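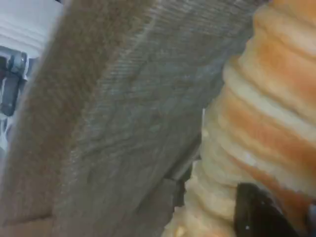 Automation Planning Lead (two-year contract), Fleron plant

Cimard is looking for one person to tell us whether we should be buying robots for material handling, and how many, if any. The job is based at our Fleron plant and reports to Rainer Ehlers, head of operations.

We make soft goods: felts, mats, padded covers, flexible sleeves. They bend, they shed, they stick to each other, and they have been making fools of equipment salespeople for as long as we have been in business. Over the past year we have received quotes from four suppliers. All of them promised payback inside 18 months. None of them included the cost of changing grippers between products, and only one asked what our products were made of.

We already own one expensive lesson. The Surdu line was bought on the strength of a showroom visit, and it now runs a single product on a single shift. We would like the next decision to be made more slowly.

What you will do

Write a three-year equipment plan for handling and packing, with a budget we can defend line by line. "Do nothing" has to be one of the options, costed as carefully as the others.

Run supplier trials on our parts, in our building, on ordinary production lots. We carry 1,336 part numbers, and 244 of them make up most of the handling hours. Start there.

Put numbers on the things quotes leave out – spare fingers, guarding, floor work, software renewals, training, and the hours somebody spends standing next to the machine.

Work with Efe Adebisi in maintenance and Ruxandra Pană in purchasing. Both can stop a purchase order, and both have.

Visit our Uvine site 2 days a month. They want a cell of their own and will need convincing that they should wait for your figures.

What we need from you

You have bought production equipment before and stayed long enough to see how it ran. You can read a gripper data sheet and know which lines to distrust. You are comfortable with a spreadsheet and with saying no to a supplier who has just paid for lunch. Experience with fabric, foam, felt or other soft material counts for more with us than a degree in robotics.

If your record is mostly pilots that never reached the floor, we will ask about them. A good account of why one was stopped will do you no harm.

What we offer

Full-time hours, a start in October, a travel allowance for Uvine, and a trial budget of 3,000 per supplier that you can spend without a signature. There is no bonus tied to the number of machines purchased. Sipho Baloyi in personnel will go over pay at the first call.

How to apply

Send a resume and one page on a piece of equipment you bought or turned down, with what it cost in the end against what was quoted. Please leave out the vision statement. Address it to Ovidiu Manole, Cimard, Fleron. Interviews include a walk through the handling area, so wear closed shoes.

Agencies and equipment vendors: please do not reply to this posting.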